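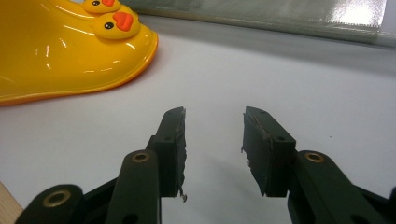 # Tralier: Bezugsrechtskapitalerhöhung – zeichnen oder Rechte verkaufen?

**festgeld_adé** schrieb:

Moin,

meine Depotbank hat mir die Unterlagen zur Kapitalerhöhung der Tralier-Bank eingestellt. Bezugsverhältnis 7:1, Bezugspreis 8 Euro, letzter Schlusskurs 11,20 Euro. Ich halte 3218 Stück. Weisung muss bis Donnerstag, 12 Uhr, vorliegen.

Fragen:

1. Wie komme ich auf den rechnerischen Wert des Bezugsrechts?
2. Was passiert mit den Stücken, die nicht glatt durch 7 teilbar sind?
3. Würdet ihr zeichnen?

Die neuen Aktien sind laut Prospekt für das laufende Geschäftsjahr voll dividendenberechtigt.

---

**Weteck** schrieb:

Zu 1: (alter Kurs − Bezugspreis) / (Bezugsverhältnis + 1), also (11,20 − 8,00) / 8 = 0,40 Euro je Recht. Theoretischer Kurs ex Bezugsrecht 10,80 Euro. Dividendennachteil entfällt bei voller Berechtigung.

Zu 2: 3218 / 7 = 459 Rest 5. Du kannst also 459 neue Aktien beziehen, Kapitaleinsatz 3.672 Euro zuzüglich Provision. Die fünf überzähligen Rechte verkaufst du oder du kaufst zwei dazu. Wirtschaftlich ist beides egal, die Mindestgebühr frisst es auf.

Zu 3: keine Empfehlung von mir.

---

**Korletey** schrieb:

> Würdet ihr zeichnen?

Nein. Das ist die zweite Kapitalmaßnahme innerhalb von 24 Monaten. Bei der ersten hieß es, die harte Kernkapitalquote sei damit »komfortabel«. Wer eine komfortable Quote hat, gibt keine Aktien mit fast 29 % Abschlag aus. Im Gewerbeimmobilienbuch liegt vermutlich noch einiges, das nicht ausreichend wertberichtigt ist.

---

**Ataberk Keskin** schrieb:

@Korletey: Der Abschlag sagt für sich genommen wenig über die Qualität der Bank. Bei einer Emission mit handelbarem Bezugsrecht ist die Höhe des Bezugspreises für den Altaktionär wertneutral, solange er entweder zeichnet oder die Rechte zum fairen Preis verkauft. Ein hoher Abschlag senkt vor allem das Platzierungsrisiko und damit die Garantieprovision der Konsortialbanken.

Relevant ist die Mittelverwendung. Laut Prospekt fließt der größte Teil in die Übernahme des Leasinggeschäfts von Zutthorpe. Das erhöht die risikogewichteten Aktiva sofort, die Erträge kommen zeitversetzt. Ohne neues Kapital würde die Quote nach Vollzug unter die eigene Zielmarke des Vorstands fallen. Sie läge weiterhin über der aufsichtlichen Anforderung.

---

**Korletey** schrieb:

Wertneutral in der Theorie. In der Praxis drückt der Rechtehandel auf den Kurs, weil Institutionelle die Aktie leer verkaufen und sich über die Rechte eindecken. Bei der letzten Runde notierte das Recht am vorletzten Handelstag klar unter dem rechnerischen Wert. Wer da verkauft hat, hat verloren.

Und zum Leasing: Warum stößt Zutthorpe das Geschäft ab, wenn es so gut ist?

---

**Ataberk Keskin** schrieb:

Leerverkauf plus Rechtekauf ist Arbitrage und zieht das Recht *in Richtung* des rechnerischen Werts. Der Abschlag am Ende des Handels entsteht durch Kleinanleger, die erst auf den letzten Drücker verkaufen oder deren Rechte von der Bank bestens verwertet werden. Das lässt sich vermeiden, indem man früh und limitiert verkauft.

Zum Leasing: Bei Zutthorpe laufen die Refinanzierungslinien im Dezember aus. Eine Bank mit Einlagen refinanziert dasselbe Portfolio deutlich günstiger. Dass der Kaufpreis angemessen ist, behaupte ich damit nicht. Den Punkt finde ich selbst dünn dokumentiert, im Prospekt fehlt eine Aufschlüsselung der Restwertrisiken.

---

**orderbuch_ost** schrieb:

Noch zwei praktische Hinweise:

- Ohne Weisung verwerten die meisten Depotbanken die Rechte am letzten Handelstag bestens. Steht im Anschreiben, meist auf der zweiten Seite.
- Die Frist der Depotbank liegt vor dem Ende der Bezugsfrist. Maßgeblich für dich ist die der Depotbank.

Steuerlich: Eingebuchte Rechte werden bei Privatanlegern mit Anschaffungskosten null angesetzt. Der Verkaufserlös ist also in voller Höhe Gewinn, sofern kein Verlusttopf oder Freistellungsauftrag greift. Bei Altbeständen von vor 2009 gilt anderes.

---

**festgeld_adé** schrieb:

Danke. Gekauft habe ich deutlich nach 2009, die Null trifft mich also. Das wären bei Verkauf aller Rechte zu 0,40 Euro 1.287,20 Euro brutto.

Kann ich auch teilweise zeichnen und mit dem Erlös der übrigen Rechte bezahlen?

---

**Weteck** schrieb:

Ja, heißt Opération blanche. Formel vor Steuern und Gebühren:

`zu verkaufende Rechte = Anzahl × Bezugspreis / (Bezugspreis + Verhältnis × Rechtepreis)`

Mit deinen Werten: 3218 × 8 / (8 + 7 × 0,40) = 2.384 aufgerundet. Bleiben 834 Rechte, das reicht für 119 neue Aktien, ein Recht ist übrig. Mit Abgeltungsteuer werden es entsprechend weniger.

---

**Korletey** schrieb:

Damit sinkt wenigstens der Einsatz nicht gegen besseres Wissen nach oben korrigiert. Ich bleibe dabei: alles verkaufen, limitiert, erster Handelstag.

---

**festgeld_adé** schrieb:

Tendiere zur Opération blanche. Weisung geht morgen früh raus, Limit für den Rechteverkauf setze ich auf 0,38.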